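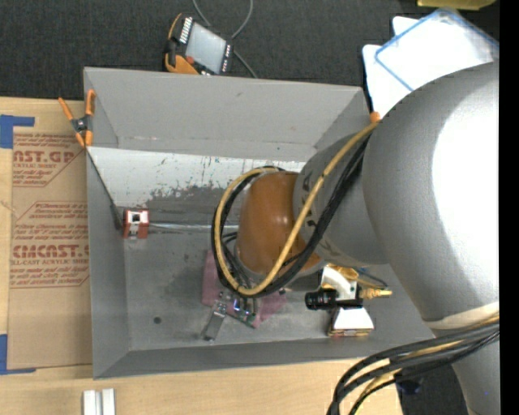 Zavus Cell Practice Kit
For benchtop robot arms and small test cells

Item no. 2685
Sold by Zavska, shipped from our Kennedy warehouse

If you have ever inherited a robot cell from somebody who left in a hurry, you already know why we put this kit together. The arm usually runs fine. What's missing is everything around it: who may enter, what gets checked first, where the cables are allowed to go, and what on earth that one clamp is for. The Zavus kit gives you the paperwork and the tags to get all of that written down and hung where people will see it (and yes, we do mean hung, because a binder in a drawer helps very few of us).

It works for arms picking from a bin, handling circuit boards, moving small parts between fixtures, and most other bench jobs with a teach pendant and a fair amount of wiring.

What's in the box
25 cable tags, write-on, with ties
5 laminated start-of-shift cards
One cell rules poster, 61 cm tall
Risk assessment workbook with a blank floor plan
Change log, carbon copy pages

The house rules on the poster
Try the emergency stop before the first run of the shift.
Whoever is inside the reach of the arm carries the pendant.
Teach at reduced speed, always.
Move every joint through its full travel by hand control after re-routing a cable, and watch the loops as you go.
Clamps holding a bin or fixture get a tag and a line in the change log.
Boards and other bare electronics are handled by grounded people only.
Nothing loose within reach when the program starts.

The workbook follows the general order of ISO 12100, so you list the hazards, judge the risk, reduce it, and then go back and look again. It also has pages for the topics in ISO 10218. Please do buy the standards themselves! Our pages are a friendly place to write, and they won't certify anything.

Asabe Bako wrote the workbook and still answers letters about it, sometimes at greater length than the question.

Goes well with
Uvero pendant hook, wall or rail mount
Zavus refill tags, pack of 25

Returns accepted on unopened kits. Poster and cards also available in Spanish on request.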